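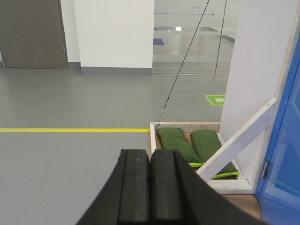

Two green sandbags in their tray beside the yellow floor line at the Fukero building in Diltville.

Home News Weather What's On Letters Classifieds

Diltville sandbags move indoors as town gets ready for February

Last updated: Sat 18 January

People living at the lower end of Diltville will be able to pick up sandbags from inside the old Fukero showroom this winter, after years of fetching them from an open pile behind the bus garage and usually getting soaked in the process.

The change has been a long time coming, and if you have ever stood at the back of the garage in the rain, trying to prise a split bag off the bottom of the heap while somebody behind you holds a torch, you will not need telling why people are pleased. The new store is on the ground floor, close enough to the road that you can pull up, load the boot and be away again before the kettle has boiled at home.

The bags are kept in shallow wooden trays on the floor, and the ones on show this week are a dark olive green with a strip of bright lime along the seam. The lime trim was asked for by Audrey-Anne Fraser, who runs the town's flood warden scheme and has spent more dark evenings than she would care to remember looking for sandbags in people's front gardens.

"A green bag on a green lawn at ten o'clock at night is a trip to casualty," she said. "I wanted something that would catch a torch beam. They could have been pink for all I minded, but the lime was what they had in, and I've grown rather fond of it."

The scheme has bought 470 bags in all, which should be enough to give every one of the 79 homes on the warning list a decent start, with some left for the chapel, the nursery and the row of shops by the bridge. Last winter it handed out 213 and ran short on the second night, when the brook came up over the footpath and one or two families on Mill Lane ended up using compost sacks and a rolled carpet across the back door.

Anyone on the list can collect up to seven bags without having to ring first. If you need more than that, or you have a wide doorway or a garage to think about, you are asked to speak to Mrs Fraser, who will come and have a look at the step with you and probably stay for a cup of tea.

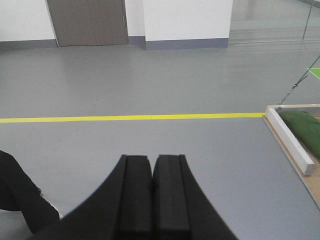

The yellow line on the floor is there to keep a clear way through the room, and people collecting are asked to leave it clear as well, particularly on busy nights when there may be several households coming and going at once. Trays are to stay where they are put. It is only the bags that go home with you — a point the wardens would like to make gently, as a good few of the old crates went wandering and were last seen holding logs.

The trays came from Fuchs, the joiners on Station Road, where Trevor Melnyk has been making gates, stalls and the odd rabbit hutch for the town for as long as most of us can remember. He said he had been glad of an indoor job in January.

"They wanted something low, so you're not heaving a bag up over a high side," Mr Melnyk said. "You bend your knees, you slide it towards you and up it comes. My mother is eighty-four and she managed one last Sunday. I told her not to, but she managed it."

Mrs Fraser hopes that getting the bags off the ground outside will help them last, too. The old pile was a mixture of all sorts, some of it left over from the big flood, and the sacking had rotted through on a good many. When the wardens cleared it just before Christmas they found bags with grass growing out of them and, in one corner, a hedgehog, which was left well alone until it could be moved to a quieter spot with a proper heap of leaves.

The sand from the bags that had split has not gone to waste. Some has been taken for the long jump pit at the school, and the rest is being kept back for gritting the slope by the doctor's, where there were a couple of nasty falls in the cold snap.

Opening times are simple enough. The showroom will be unlocked on Saturday mornings until the end of February, and then at any hour, day or night, once a flood warning has been given out for the brook. Parking is on the road side only. Please don't use the yard, which belongs to Pullix, the tyre fitters next door, whose vans need to get in and out and who have been very patient with everybody so far.

If you can't get down to the showroom yourself, or you haven't a car, a neighbour can collect on your behalf so long as they give your name and house number at the door. The wardens will also deliver to anybody who is housebound or not long out of hospital, though they would much prefer to do it on a quiet weekday in daylight than at midnight with the water already in the road.

There will be a short demonstration at the showroom on the first Saturday of February for anyone who would like to learn how to lay the bags properly. It is an easy thing to get wrong. They want to go down flat, like bricks, with the filled end of one tucked over the neck of the last, and they want treading down as you go so the water can't find its way between them. A sheet of plastic underneath makes a great deal of difference, and an old shower curtain does perfectly well.

"People put them in a neat little row and then wonder why the hall carpet's ruined," said Mrs Fraser. "It's ten minutes to learn. Bring your wellies and bring your teenagers, they're stronger than we are."

Used bags should not be brought back to the trays after a flood, as the water can carry all sorts with it. Leave them by the gate and the wardens will arrange for them to be taken away. Bags that have only sat by the door and not been under water can be returned on any Saturday morning while the showroom is open.

Homes that have changed hands since last winter may not be on the warning list. New arrivals on Mill Lane, Brook Row and the bottom half of Station Road can put their names down at the library desk, or with any of the wardens.

We use cookies to remember your settings and to see which stories are read. By carrying on you agree to this. Manage cookies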